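# Mancha opaca em mármore escuro depois de limpar com vinagre

**Jasmina Softić**

Boa tarde. Mudei-me em June para um apartamento com bancada de mármore escuro na cozinha. Limpei-a com água e vinagre, como fazia na casa antiga, e ficou uma zona sem brilho ao lado do lava-loiça, com uns 30 centímetros. Não sai com detergente. É gordura ou estraguei a pedra? E vale a pena comprar o polidor da Trinden que vi à venda?

**Tiburcio Jaramillo**

Não é gordura. O vinagre é ácido e ataca o carbonato de cálcio do mármore, portanto o que perdeu foi o polimento. Detergente nenhum resolve isso. O mesmo acontece com limão, vinho e tomate.
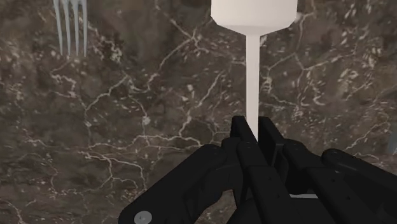
Antes de comprar seja o que for, passe o dedo na zona baça. Se estiver lisa, o ataque é superficial e um pó de polir para mármore, usado com feltro húmido, costuma chegar. Se arranhar, chame um marmorista. Num castanho-escuro com veios brancos e creme como este, a perda de brilho nota-se mais nas partes quase pretas do que junto aos veios, por isso veja a bancada com uma luz rasante para perceber até onde vai a mancha. Experimente primeiro num canto – o pó pode deixar uma diferença de tom. Depois, limpe só com sabão neutro e seque com um pano.

O polidor da Trinden não conheço. Veja no rótulo se serve para mármore, há muitos que são só para granito.

**Jalen Haverford**

Tive o mesmo problema e chamei a Aguirre. Paguei 70 euros, ficou bom. Não sei se vão a todo o lado.

**Katherine Rengifo**

Bicarbonato não, que risca. O impermeabilizante também não protege dos ácidos, só atrasa as manchas de café e azeite. Eu uso uma tábua grande por cima e pronto.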